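Gruton will change its residential water rates in November, the utility said in a notice to its 932 metered accounts. The base charge rises by $2 a month, and the second usage tier now starts at 13 units — down from 30. Accounts in the Kerekes district keep the old tiers until their meters are replaced.

Billing manager Ajith Mathew said the lower threshold reflects pumping costs at the Arnine well. Leak adjustments are still available on written request, with a plumber's receipt attached.
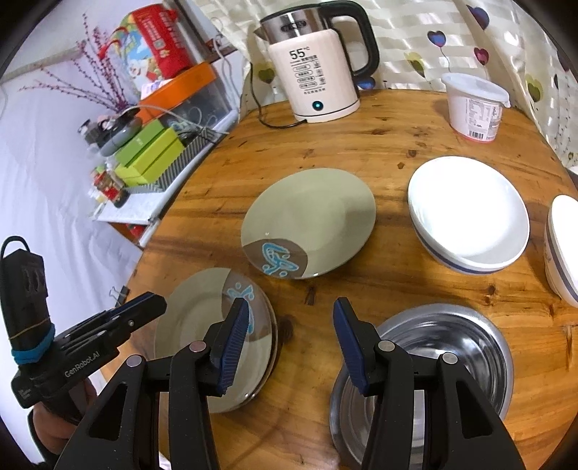 Sewer charges are unchanged.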